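Skallitz Parade Planning Meeting – Minutes, May

2 min read

Minutes by Rosine Cordier. Zuleica Coutinho in the chair, with Hugo Pons, Killian Langlois and Dušan Paulík. We got going at 6:40 p.m., once Hugo had found parking.
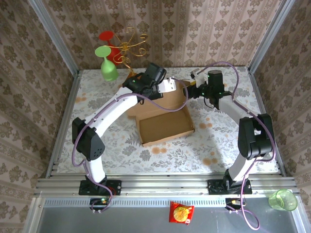
1. Route

Killian walked us through the new route. We'd start at the Delaunay Street school, go past the library and the old bus station, and finish at the bandstand. I like it a lot (so much shade!), but Dušan worried about the turn at Wikberg Avenue, where last year's brass band got squeezed up against the parked cars. Zuleica asked if the city would clear one side of the street for the morning. Killian will call the traffic office and report back.

Agreed: new route, as long as we get the parking ban on Wikberg.

2. Who's marching

We have 96 people signed up from the schools and 72 from the clubs, and the nurses' group still hasn't sent a number. Hugo wants them up front behind the main banner. I said the school kids should go first so they can go home first, and we went back and forth on that for far too long. Vote was three to two for the kids. Hugo took it well – mostly.

3. Money

The permit is $110, same as last year, and it's paid. Stotelari, the print shop, quoted $400 for banners and sashes together. Dušan thought that was steep and offered to ask for a price without the sashes. I'd hate to lose them, they looked wonderful last time, but okay, let's see the number first.

Agreed: no order until Dušan has the second quote.

4. Speeches

Zuleica will open at the bandstand and then hand over to two speakers from the night school. Five minutes each, please! Last year we were still standing there when the lunch carts packed up. Killian asked about a sign language interpreter and I said I'd write to the one we had in the fall.

5. Anything else

Water for the marchers: Hugo will ask the grocery on Delaunay Street. The key to the sound cabinet is still missing, so if you have it at home, please look in your coat pockets.

We finished at 8:15 p.m. Next meeting same place, same time, and Killian is bringing the route map.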